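3.2 The parts and how they were laid out

We should say a little more about the gears themselves, as readers of our earlier report wrote to ask what the fuss was over such simple pieces. Gear assembly looks like child's play, and many of us did first meet it on a playroom floor, but it asks for a surprising amount of care. A gear has to come down level over its peg, it has to sit all the way down, and if it has a neighbor the teeth of the two have to find each other, which they do not always care to do on the first try (or the second, as anyone who has mended a kitchen mixer will know!).

The Zaltora set has gears in several sizes and colors, and we chose it mostly for its differences. The large blue gear is wide and flat, with small, closely spaced teeth, and it leaves little to hold on to except the rim. The small red one is kinder, having a narrower raised part on top. We kept the set in a drawer at our Tinport workroom between sessions, and by May of the second year the drawer had picked up a good deal of company, the way drawers do.

A session ran to 37 placements, and the written notes cover 157 placements in all, not counting the 19 we set aside because the plate had been put down the wrong way round. The layout was redrawn once, on 07/06/2000, and the later sessions follow the newer drawing. Figure 2 gives a fair idea of the parts at close quarters and of the room they had on the table.

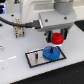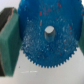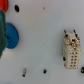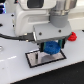

Figure 2. Blue parts and their neighbors on the pale tabletop.

Hamel, reading a draft of this section, felt that we had made too much of the teeth and too little of the hole in the middle, and wrote that "a gear that fits its peg badly will never mesh well, however nicely the rims are cut." We have taken the point to heart. In the Furitz trials, which used an older set with more wear in it, the fit on the peg was the first thing anyone complained of, and a gear could rock a little even when it was properly down. We had put that rocking under "poor meshing" in our notes, and on going back through them we think several of those entries belong under a heading of their own.

There is also the matter of order. We began with the large gear and brought the small one to it, mainly out of habit, and it was some weeks before we tried things the other way about. Starting with the small gear leaves more open space to work in, but the large one then hides the very teeth one would like to watch as it comes down. We return to this in Section 4, together with the question of how firmly a gear should be pressed once it has reached the bottom of its peg.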